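The Snack Box, Before and After Packing

Every September I make up a box of treats for my cousins, and I do love the sorting, with everything spread out on the checkered blanket and an old milk box waiting behind it.
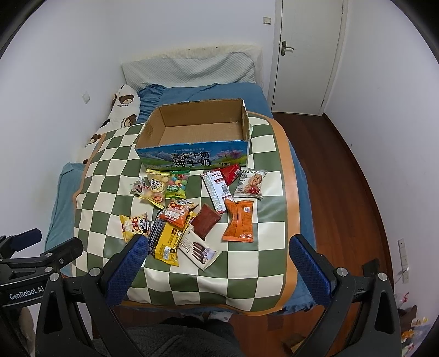
Refilwe Mokgethi wrote in to ask whether chocolate travels well, as hers always melts.

Mine gets tucked in near the side (the big bag takes the middle, and the gumballs go wherever they like!).
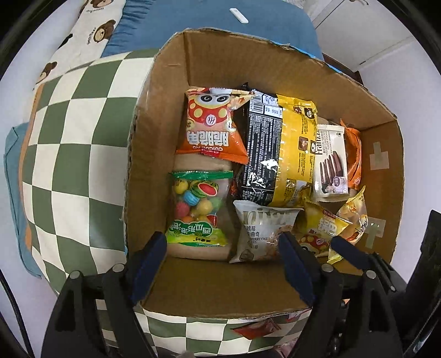 I still want to add 2 jars of Palesa's jam and a long letter before I tape it shut.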